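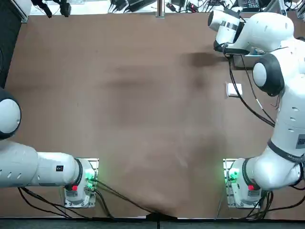

Kunside Table Wax, 300 ml tin

In stock
Ships from Prevbridge on weekdays
Page updated 6 Aug 2021

A soft paste wax for tables, desks and worktops that get used by people. Kunside goes on with a rag, buffs up to a low sheen and smells of beeswax and oranges for a day or two, after which it smells of whatever you had for tea.

We have made it at Edton for longer than we have had a website, and the recipe has changed once in that time, when our old supplier of carnauba retired and the new one turned out to sell a better grade. If you bought a tin years ago and feel that the current one sets a touch harder, you are right, and you may have the pleasure of telling everyone.

What it is for

Bare or oiled wood that sits indoors. Oak, ash, beech, walnut, pine if you must. It is happiest on a surface that has already been sealed with oil, or on an old waxed table that has gone dull and patchy and could do with a meal.

It will also do drawer runners, the inside edges of sticking sash windows, and the bread board, provided you let it cure fully first. One customer uses it on leather boots. We have no opinion about boots.

What it is not for

Polyurethane varnish. You can put wax on top of varnish, and it will look very nice until somebody writes a shopping list on it. If water beads up hard on your table and the surface feels like a credit card, it is varnished, and you want a damp cloth and a bit of resignation.

Laminate, melamine, painted MDF, floors. Please, floors. We get a phone call every winter from someone who has waxed the hall and then sent a relative down it in socks.

Outdoor furniture. The sun softens it, the rain lifts it, and the pigeons do the rest.

Which colour

Clear – use this unless you have a reason. It darkens pale wood very slightly, as a wet cloth would.

Light Brown – for oak and ash that look a little raw.

Dark Brown – hides scratches on old brown furniture. Will also get into the grain of new pale furniture and stay there for the rest of your life, so try it underneath first.

Châu – a warm reddish brown, meant for mahogany and the sort of sideboard that was inherited by people with no room for it. This is our slowest seller and the one we get fan mail about. The next batch of Châu is due in September, as the last one sold out to a single restorer with a great many sideboards. You can order now and we will send it when it is made.

White – we used to do a white. It is discontinued. Limed oak may come back one day and we will think about it then.

How to use it

Clear the table. All of it, including the fruit bowl you were planning to work around.

Wash off grease and crumbs with warm water and a drop of washing-up liquid, then wipe with clean water and leave it overnight to dry. If the surface is rough or has rings on it, rub it back lightly with 400 grit paper, going along the grain. Deep rings need something coarser first, and black ones usually mean iron has met oak, which is a separate problem with its own products.

Put a small amount of wax on a lint-free cloth. Smaller than that. Most of the trouble people have with paste wax comes from laying it on like butter, and you then spend the afternoon trying to get it off again. Work it in using small circles and finish with long strokes along the grain.

Leave it for 60 minutes. It should look hazy. In a cold room it may need twice as long, and in a conservatory in July you may as well start buffing as soon as you have put the lid back on.

Buff with a clean, dry cloth, turning it often. An old cotton T-shirt does the job and costs nothing, though we do sell a pack of cloths further down for people who like their T-shirts.

A second coat the next day is worth doing on a bare table. On one that has been waxed before, one coat will do.

Keep hot cups and wet glasses off it for a week. We know. Put a tablecloth on and say it is for an occasion.

How far it goes

A tin does two coats on a six-seater dining table and leaves enough for a coffee table and a moment of enthusiasm about the skirting boards. For a desk that sees ordinary use, once a year is plenty. A kitchen table with children at it might want doing every few months, or once, when they leave.

What is in it

Beeswax, carnauba wax, orange oil, a high-grade white spirit and, in the coloured versions, pigment. No silicone. Silicone makes a surface very shiny very quickly and then stops anything else from ever sticking to it, and french polishers have been known to weep.

The beeswax means it is not vegan. The orange oil means you should open a window, and wear gloves if citrus brings you out in a rash.

Safety

Flammable. Keep away from naked flames and from children. Used rags should be spread out flat to dry outdoors before they go in the bin – don't leave them screwed up in a heap. Full safety sheet on request, in type of a size that can be read.

About the tin

It has a lever lid. It opens with the end of a teaspoon, and closes with the heel of the hand or a rubber mallet. A screwdriver will bend the rim, the lid will then never seal again and the wax will turn into a candle by Christmas. If this has already happened, stand the tin in a bowl of hot water from the tap until it softens. Never put it on the hob.

The label says 1813, which people take to be the year we were founded. It is the number of the formula in the old batch book, and the printer set it rather large. We have been asked to change it by two customers and to keep it by rather more.

Delivery and returns

Standard delivery takes two to four working days. White spirit means the tins can't go by air, so we do not post to Northern Ireland by the quick service or overseas at all. You can collect from the Prevbridge trade counter on weekday mornings. Ring the bell twice; the first ring seems only to loosen it.

Unopened tins can come back within thirty days for a refund. Opened tins can come back if there is something wrong with the wax. Having bought Dark Brown for a pale table is not something wrong with the wax, though we will be sympathetic on the phone.

Questions we get

Can I put it over Danish oil?
Yes. Give the oil a full week first, two if the room is cold.

My table has gone sticky.
Too much wax, or not enough buffing. Wipe it over with a cloth barely damp with white spirit, leave it an hour and buff again.

My table has gone white in patches.
Damp was trapped under the wax. Leave it somewhere warm and dry for a few days and it will often clear by itself. If not, take the wax off with white spirit, let the wood dry out and begin again.

Will it stop red wine?
It will give you time to find a cloth. How much time depends on the wine and the cloth.

Is it heatproof?
No wax is. Buy a trivet.

Do you sell a bigger tin?
There is a trade size, sold through the counter only, in Clear and Dark Brown.

Often bought with this

Edton Cotton Cloths, pack of five
Edton Ring Remover, for white marks only
400 grit finishing paper, pack of ten sheets
Boxwood lid opener, for those who can't be trusted with a teaspoon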